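I gave up on the expensive granulating paints in November, and I've been happier at the easel ever since. There, I've said it. Some of you will want to throw a brush at me.

A little background for anybody new. For years I bought every pretty tube that came along. If the name sounded like a mineral or a moody body of water, it went in the cart. I had a whole drawer of Mustenico half pans, the ones that separate into two colors as they dry, and I told myself they were teaching me something about texture. What they mostly taught me was to sit on my hands and let the paint do the work. My skies all looked the same! Lovely speckly skies, sure, but I could have swapped the sky from one painting into another and my own family wouldn't have noticed.

So I put 15 colors on my palette, took most of them back off, and spent the winter with three: a warm yellow, a cool red and a plain blue that costs next to nothing. My opinion, for what it's worth, is that every watercolor painter past the beginner stage should do this for one season. I know the usual advice is to do it right at the beginning, and I think that's backwards. When you're new, mixing is a misery. You don't know how much water is in the brush, you make mud, you cry, you buy a tube of green. Let beginners have their green (I loved mine). Limits only get interesting once you already have habits to bump into.

My habit was gray. I'd been reaching for a tube of Cikness neutral tint any time I wanted a shadow, and every shadow I painted had the same dead look, like a damp sidewalk. With three colors I had to mix the gray every time, and it never came out the same twice. Some days it leaned violet, some days it went a bit brown at the edges, and the old barn I keep painting suddenly had shadows with weather in them. I can't go back to the tube now. I tried last week on a small study and it looked like somebody had spilled on it.

Paper is where I'd put the money instead. People will argue for hours over a pigment and then paint on whatever pad was on sale. I use the Maruyama cold press, and I cut the big sheets down myself with a bread knife and a bad attitude. It takes a lot of scrubbing before it pills, and a wash stays open long enough for me to change my mind, which I do constantly. Put a cheap blue on good paper and it glows. Put a precious blue on bad paper and you've got a precious stain.

The one thing I'll grant the other side is pinks. You can't mix a really clean hot pink from my three, and when the peonies come in I'm going to cheat. I already know which tube. I've also kept one granulating gray-green for rocks, and I'm not sorry, so don't write in calling me a hypocrite (or do, I like the mail).

And please make swatches! Mine live in a Wamimico sketchbook with the ratios penciled underneath, and I look at them more than I look at my finished paintings. It's the dullest book in the house and I'd grab it first in a fire.

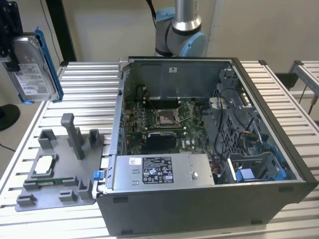
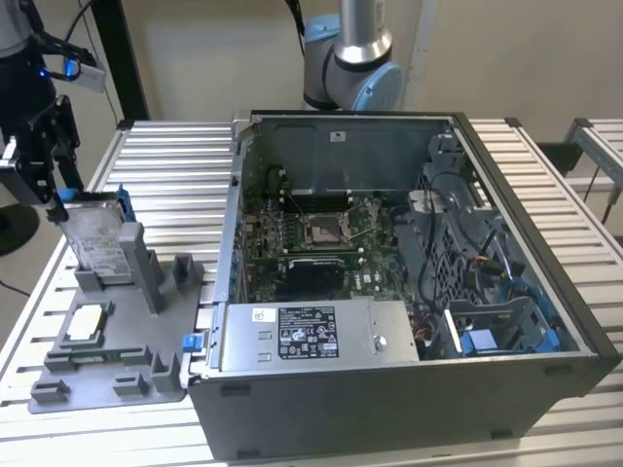
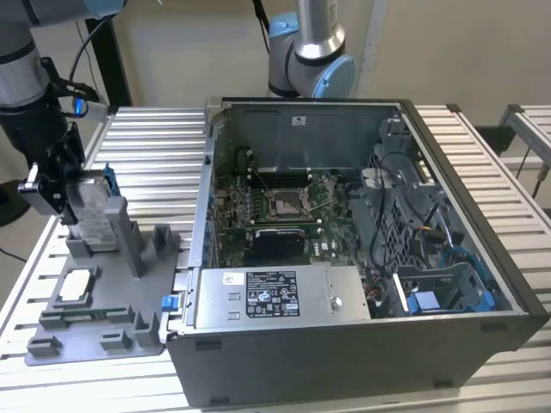

Dell tower, side panel off.
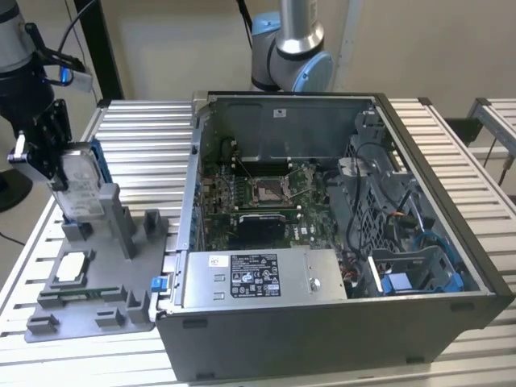 A reader wrote back that three colors sounded like a diet to her, and that she'd sooner keep her full box and just use a smaller brush. She did try mixing her own gray after my last letter, though, with burnt sienna and ultramarine, and she says the bottle of neutral tint has since moved to the back of the shelf. She wants to know if the cool red has to be a quinacridone. It doesn't, but get one that's lightfast, and paint a strip of it on scrap to leave in a sunny window before you trust it with anything you plan to frame.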